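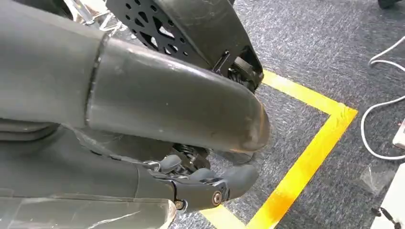

De: Secretaría de la lista de probadores de Stidinus
Para: lista de probadores
Fecha: 2018-05-12
Asunto: Re: Clasificaciones en línea y partidas guardadas tras la versión 13

Estimados miembros de la lista:

En respuesta al mensaje de la señora Hanrahan, que se reproduce a continuación, la secretaría ha recabado el parecer del equipo de desarrollo de Venov y comunica lo siguiente.

> Saoirse Hanrahan escribió:
>
> Buenos días:
>
> Después de instalar la versión 13 de Stidinus en la tableta, el juego conserva mis monedas y los tableros desbloqueados, pero la clasificación del torneo Likcombe me muestra con cero puntos. Había completado los 8 tableros del torneo y figuraba en el puesto 118. En el teléfono, donde sigo con la versión anterior, la puntuación aparece como siempre.
>
> He cerrado la sesión y la he vuelto a abrir, sin resultado. No he querido desinstalar el juego por temor a perder las partidas guardadas.
>
> Por otra parte, quisiera saber si el modo para dos jugadores en un mismo dispositivo puntúa para la clasificación. El texto de ayuda dice que sí, y las notas de la versión dicen que no.
>
> Un saludo,
> Saoirse Hanrahan

Sobre la primera cuestión. Las puntuaciones de torneo no se han borrado. A partir de la versión 13, Stidinus lee las clasificaciones de un servidor distinto del que se utilizaba hasta ahora, y el traspaso de los datos se realiza por cuentas, la primera vez que cada cuenta se conecta. En las cuentas abiertas en dos dispositivos con versiones diferentes, el traspaso queda en espera y el juego presenta un cero. Se trata de un defecto reconocido, que se corregirá en la próxima actualización.

Entretanto, quienes se encuentren en esta situación pueden proceder del modo siguiente:

1. Actualizar el juego a la versión 13 en todos los dispositivos en los que se utilice la misma cuenta.
2. Abrir en uno solo de ellos el menú Perfil y elegir "Sincronizar ahora".
3. Esperar a que desaparezca el icono del reloj de arena antes de iniciar una partida.

Se ruega no desinstalar el juego. Las partidas guardadas residen en el dispositivo mientras no se active la copia en línea, opción que viene desactivada - se encuentra en Ajustes, apartado Datos - y que recomendamos activar antes de cualquier cambio de versión.

Sobre la segunda cuestión. El modo para dos jugadores no puntúa en la clasificación general ni en los torneos. Son correctas, por tanto, las notas de la versión. El texto de ayuda corresponde a una redacción antigua y será sustituido. Las partidas de este modo sí cuentan para los logros personales del titular de la cuenta, siempre que se complete el tablero entero.

Varios miembros han preguntado, en mensajes dirigidos a esta secretaría, por el paquete de tableros Matsuda. El equipo confirma que se mantiene la previsión de publicarlo en octubre, con 5 tableros nuevos y sin coste para quienes participan en el programa de pruebas. La versión preliminar se distribuirá por el canal habitual y no deberá compartirse fuera de él. Las peticiones sobre el diseño de los obstáculos móviles se han trasladado a los responsables, aunque no cabe garantizar que se incorporen todas.

En cuanto al torneo Likcombe, la clasificación permanecerá abierta hasta que se haya completado el traspaso de las cuentas afectadas. No se repartirán premios con los datos provisionales. Toda reclamación deberá incluir el nombre de usuario, el modelo del dispositivo y el número de versión que aparece al pie de la pantalla de inicio. Los avisos que carezcan de alguno de estos datos serán devueltos al remitente para que los complete.

Recordamos asimismo que las contraseñas no deben enviarse a la lista en ningún caso. Al responder a este mensaje, les agradeceremos que conserven el asunto y supriman las citas que no sean necesarias, pues los archivos son de consulta pública para todos los suscriptores.

Atentamente,

Secretaría de la lista de probadores
Venov, Área de Juegos

--
Para darse de baja, envíe un mensaje con la palabra BAJA en el asunto a la dirección de administración de la lista.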